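Permission to reprint an actor's wedding notice in a fan society newsletter
Community Help – Film and Television – Societies and Fan Publications

Dagný Thorlacius
Sep 14, 2020

I edit the members' newsletter of the Fagerlund Film Society, which is sent to 746 households. An actor whom many of our members follow has announced a wedding for November, and the notice was placed on the public page of the actor's agency, Havusano. May the society reprint the notice in full, together with the portrait beside it? I wrote to the agency four weeks ago and have received no reply.

Ketill Lauritsen

The absence of a reply should not be read as consent. You may report the fact of the engagement in your own words and name the agency as your source. The full wording and the portrait are separate matters, and the portrait may well belong to the photographer. I would advise a second letter, addressed to the press office, stating the number of copies and the date of issue.
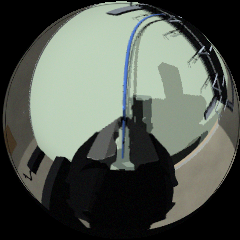 Should permission be granted, please keep it in writing and print the credit line exactly as supplied. Guests, the venue and family members who are not public figures are best left out – even where other publications have named them.

Stistix

We reprinted one of these in our own newsletter and no objection was raised. It was only four lines, however, and had no portrait. I cannot say whether the same would apply to you.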